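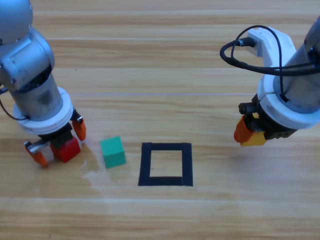
Figure 1.

4.2 Do postponed festivals keep their audience?

Organizers who move a festival to a new date tend to say the same thing afterward: most ticket holders stayed. We have doubts about how much this claim can carry. It usually rests on refund requests, and a person who never asks for a refund may still stay home. Some forget. Some miss the deadline, or give the ticket to a cousin who comes for one set and leaves. A low refund rate tells us that few people filled out a form.

To get closer to real attendance, we compared refund records with gate scans for Sonon, a two-day outdoor music festival that was moved from March to the fall. The organizers shared 2104 advance orders with us, stripped of names. They also gave us their own summary, which described the crowd as "almost fully retained." We could not reproduce that result from the scans. Part of the trouble is that the summary treated any order with one scanned wristband as a kept order, even when four had been bought. It also mixed guest-list entries with paid ones on the second evening, when one gate was short of working scanners.

Earlier work is not much help here. Sima's study of the Tulus folk weekend is often cited as proof that a delay does little harm, but it covers a free event in a town square, where there was no ticket to give up and no travel to rebook. Margareta Sima is careful about this in her own discussion. Those who cite her have been less careful. The Cuadros series has the opposite problem: it sold seats indoors and let buyers swap nights up to 48 hours ahead, so a change of date meant far less to them.

We also sent a short survey to Sonon buyers and received 200 usable replies. We give these answers little weight. People who open an email from a festival months later are likely to be people who still like the festival, and several wrote at length about bands that had dropped off the bill. The replies do suggest that lineup changes mattered more than the date itself -- though the survey asked about the lineup first, and we suspect the order of the questions did some of the work.

A further claim deserves a harder look. Sonon added a third stage for the new date, sponsored by Zenine, and the organizers credit it with bringing in new listeners. Gate scans cannot show this. They record an entry to the grounds and nothing about where a person went next. Bar sales near the stage were high on the first night, but the stage stood beside the main exit, and a line for drinks is weak evidence of interest in a band. Of the 7 acts booked there, two also played the main stage.

What the data can support is narrower. Advance buyers came back in smaller numbers than the refund rate implied, and late sales filled part of the gap. Whether those late buyers would have come in the spring anyway is a question the records leave open, and we do not try to settle it with a model built on a single event.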